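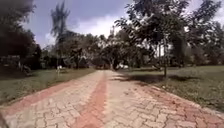

Figure 1. Paved section, with the red centre stripe and borders.

4.2 Path following

Irfan Liem wrote the first planner for Sikumia, and it loved stripes. Given red paving between two pale lanes, it picked a lane and kept to it for all 17 test runs. We were very pleased with ourselves until April, when we tried the dirt track.

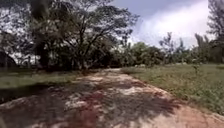 The edge detector, trained on 3,000 labelled frames, took branch shadows for kerbs and asked the planner to steer round them – which it did, with great care. We logged 169 false edges. Blurring the input and averaging the mask over 10 frames brought most of them down, at the price of slower turns. Ragged grass borders still confuse it. The code for both versions is in Appendix B.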